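Verna Haddad cuts her patterns on white. She has done so since she moved her sewing workroom into the back half of a former print shop in Mevurberg, and she does not plan to change.

"Everything I tried before that was brown or green," she says. "You lay a dark lining on a green mat and you can't find the edge of it at four in the afternoon."

Haddad makes and alters curtains, seat covers and the odd coat. She took over the business from a couple called Schwerdtfeger, who had run it for 15 years from the ground floor of their house, and kept most of their customers. She did not keep their cutting table. It was too low, she says, and one corner had sunk from years of somebody leaning on it.

The one she uses now was put together by a joiner in Distby. She asked for a height that would let her work standing up without bending, and for a top with no seam in it. The second part was harder than she expected.

"He wanted to do it in two pieces, because of the stairs. I said a seam is the one thing I can't have. The blade finds it every time. So in the end they took the window out."

The table cost her 2,342, which she remembers because it was more than the sewing machine. Delivery was extra, and so was putting the window back.

She covers the top before each large job and smooths the cover by hand, working from the middle to the sides. After that she leaves the surface alone until she is ready to lay out. Scissors, chalk and weights go on a shelf behind her. Cups are not allowed in that half of the room at all.

"I had a girl here for work experience and she asked me where she should put things down. I said, not there. She thought I was joking. By the second week she was telling the customers the same thing."

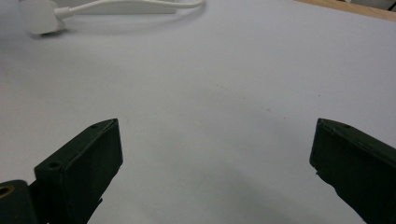 A plain white surface, with a white adapter and its cable on it.

Light was the other question. The old print shop has a row of windows facing the yard, and Haddad first set the table right under them. She moved it within a month. Daylight from one side gave every fold a shadow, and she kept marking the shadow instead of the fold.

Now the table stands near the middle of the room. She can walk all the way around it, which she says matters more than the light does. "On the old one I had a wall on one side. You do half the cloth properly and then you reach for the rest."

A roll of curtain fabric from Dirano was leaning by the door when we spoke, still wrapped. It was meant for a guest house that wanted four pairs of curtains before the summer. Haddad had not started. She likes to let a fabric hang for a night first, she says, and then measure it again. Some of them drop.

Does she ever cut straight from the customer's own measurements?

"Once. They had measured the glass." She shrugs. "I made cushions out of it."

She measures every window herself now and writes the numbers in a notebook, the width first and always in pencil. The pattern pieces for chairs she draws at full size on paper and keeps rolled in a cabinet that came with the building. The drawers still have the printer's labels on them. Haddad has learned which label means dining chairs and sees no need to write new ones.

Cleaning up takes her the last half hour of the day. She picks pins up with a magnet, then goes over the top with the flat of her hand, slowly, to feel for any that are left. Threads come off with a damp cloth. If the cover has been nicked by the blade she turns it, and if both sides are nicked she throws it out.

"People think it's fussy. But velvet shows everything. One bit of chalk from yesterday and you are brushing it for an hour."

She is looking for a second person to work two mornings a week, mostly on hems and linings. Experience with heavy fabric would help. The workroom is open for fittings and fabric samples in the afternoons, and Haddad asks people to call ahead if they are bringing a chair.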